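Doklow

Version 2 – README and data card

Hi, and thanks for downloading. Doklow is my collection of breaking news stories about robberies, shootings and arson, saved over and over as the newsrooms updated them. If you've ever read a story at breakfast that said "several injured" and then found a completely different number in it by lunch (same link, same headline, no note anywhere), you know exactly what I'm trying to catch. I wanted to be able to lay the versions side by side and see what moved.

I started it for myself while I was writing a long piece about the Turkdale bus depot fire, and then people kept asking for the files, so now it has a README.

What's in the download

There are 200 stories in the main folder. Each story has its own subfolder with all the saved versions inside, as plain text, oldest first. A version gets saved only if the words changed. If the site swapped a photo or moved an ad, I ignored it.

Next to the text you'll find a file called changes.csv. It has one row for every spot where a number, a name or a source changed between one version and the next. The columns are:

story_id – matches the folder name
version – which save it came from
field – toll, place, time, suspect or source
old_text – what it said before
new_text – what it says now
flagged – yes if the newsroom told readers about the change, no if it didn't

Those five values under "field" are the only ones I use. I had a sixth kind for a while, for tone, and I took it out again. Two of us could never agree on it and I don't want to publish an argument as if it were data.

Where the stories come from

Everything is from local newsrooms covering Turkdale and Prirkdale, plus the wire copy they ran. Turkdale has more stories in the set than Prirkdale does, and please don't read that as Turkdale being more dangerous! It has more reporters. Prirkdale stories also tend to get fewer updates, partly for the same reason and partly because the police there put out one statement in the evening and then go quiet until the next morning.

The older material comes from the Talavera archive, where I was allowed to copy the saved pages and strip them down. Talavera kept its copies on a timer, so there can be a gap of hours in which a story changed more than once and we only see the last result. My own saves are triggered by a change in the page, which is a lot better. The folder name starts with a "t" if the story is from Talavera, so you can leave those out if timing matters to your work.

How the labeling was done

By hand, all of it. I read each pair of versions and marked the changes, and then Vasilis Lazarević went over the same pair without seeing mine. When we disagreed, we talked it through, and if we still disagreed the row has a "?" at the end of the field name. There aren't a lot of those but they're interesting, so I left them in.

The hardest call is "source." Say the first version has "police said" and the next one has "officials said." Is that a change of source or just somebody tidying up a sentence? We decided it counts. If you think it shouldn't, filter on the field and they're gone.

A toll that goes from "at least four hurt" to "four hurt" counts as a change too. I got some grumbling over that one, but dropping "at least" is a real claim and I've seen it go wrong – the number went back up the same night, and the story never said so.

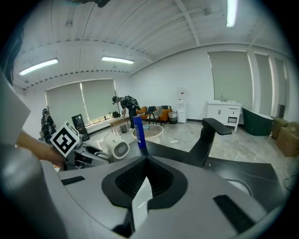 Jerome Dumlao wrote in to ask why the people named in the stories were blanked out in version 1 and are back in version 2, and whether a suspect who was later cleared should be sitting in a file anyone can download. He'd tried the earlier set with the names removed and said it worked fine for tolls and places, so he couldn't see what the names were adding.

He was right to push, and I went back and forth on it for most of July. Where I ended up is this. Officials who spoke on the record keep their names. Suspects, victims and witnesses are replaced with tags, like SUSPECT_A, and the tag stays the same through all versions of a story so you can still follow a change. If you have an early copy of version 2 with the real names in it, please delete it and download again. The corrected one has the same version number, which I know is annoying. I'd already sent the link to everybody and I didn't want to start the numbering over.

What it's good for

I've used it to look at how long a wrong toll stays up, and how often a correction gets flagged to readers. A friend teaches a news writing class with it, and the students take a first version and mark every claim they'd want a second source for. It would probably be handy for testing tools that compare texts, too, as long as you remember how small it is.

What it's not good for

Please don't use it to count crimes. I picked stories that had at least one change in them, so anything that was reported right the first time and never touched isn't in here at all. You also can't use it to rank newsrooms. A paper that updates a lot will look sloppy next to one that posts once and walks away, and I'd much sooner read the first one.

Don't try to work out who the tagged people are, either. I can't stop you, but I'm asking.

Known problems

Times are whatever the page showed, and some sites show the time of the last update as if it were the first. I marked the ones I noticed. Curly quotes came through as question marks in part of the Talavera text, and I've fixed most of it by search and replace, so if you spot a stray one, that's where it's from. One Prirkdale story about a pharmacy break-in is in there under two ids, because the site moved it to a new address halfway through the night. I'll merge those next time.

Updates and fixes

If you find a mistake, send me the story_id and the version and I'll take a look, usually in the evening. If you're named in a story or you're family of somebody who is, and you want it out, just say so. You don't have to give a reason and I'll pull the whole folder.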